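Luswood 500 Heated Drying Rack: One Winter With It

I have wanted a heated drying rack for years, ever since we moved into a house in Skornville with a damp basement and a dryer that eats elastic for breakfast. My sister-in-law swears by hers, and after listening to her over two Thanksgivings I finally gave in and ordered the Luswood 500 in November. I've used it several times a week since then, so I feel ready to tell you what I think (and those of you who know me will have guessed it won't be short).

First, the good part. It dries clothes, and it does it gently. T-shirts and pajamas hung at bedtime are ready by breakfast. Jeans take longer, and the waistband is always the last bit to give up. Towels are the real test for any rack, and I'll admit I was a little let down the first time, when I folded two bath towels double over the bars and found them clammy in the middle the next morning.
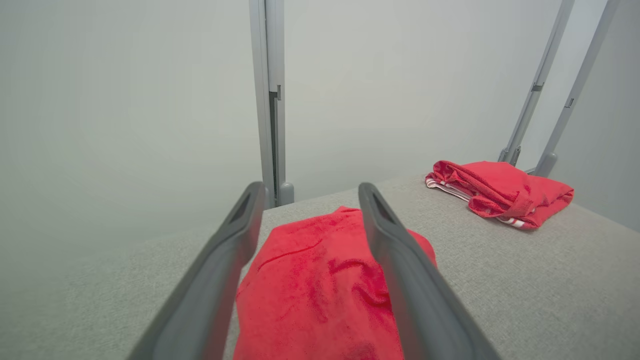
Once I learned to spread each one over three bars and turn it before bed, things went much better. The Luswood only warms what it touches, so a thick fold just sits there. If you have the matching cover, use it! It looks like a tent for a very small camper, but it keeps the warmth in and cuts a couple of hours off a full load.

Putting the rack together took me 30 minutes with a cup of coffee going cold beside me. The instructions are all drawings and no words, and the step with the hinge pins is drawn from the wrong side. Go slowly there. Everything else clicks into place, and the wings fold down flat enough to slide behind a door. 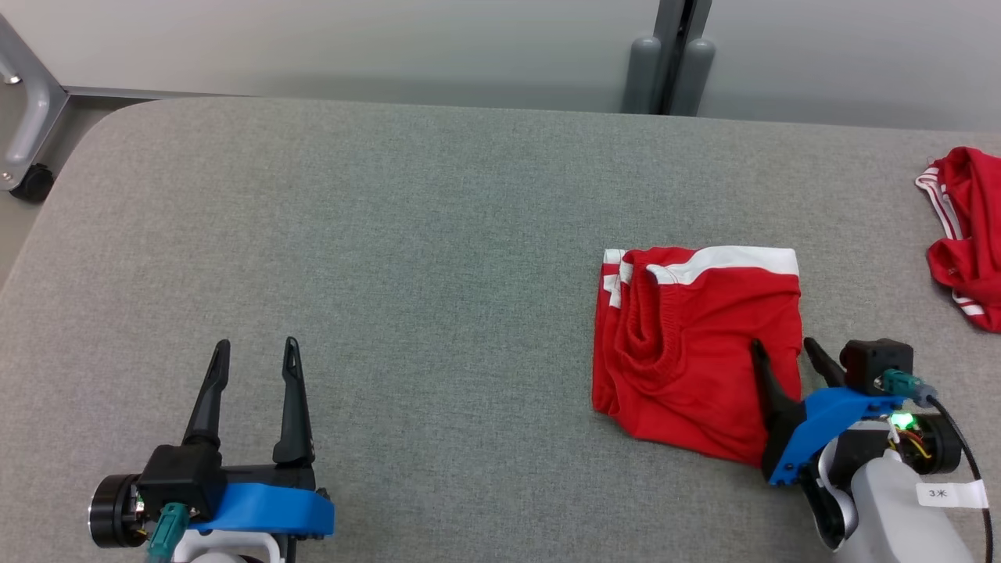 The gray table, with its fabric top.

Now for the complaints. The cord is too short for my laundry room, and I don't like running an extension across a floor where people walk around in socks. The on switch is down near the feet, so I'm forever bending over with an armful of wet things. And there's no timer. I bought a plug-in one from Eltovix and it works fine, but at this price – I paid just under $100 on sale – I think Luswood could have put one in.

I did try a friend's Mengal rack for a week before buying. It has a timer and a longer cord, but the bars are so close together that sleeves bunch up, and it wobbled whenever I loaded one side first. I was glad to give it back.

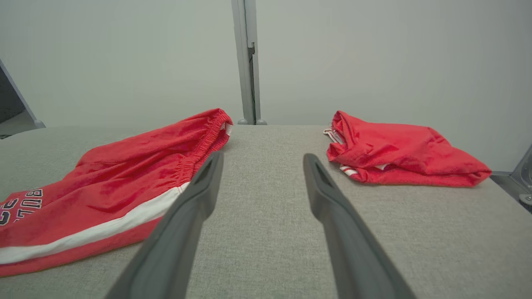 Can you dry gym clothes on it?
Most of mine go on the top bars, where it's easy to spread them out, and they dry faster than anything else I own. Check the care label first if there's a printed logo.

I'd buy it again, though I'd wait for another sale and get the cover in the same order.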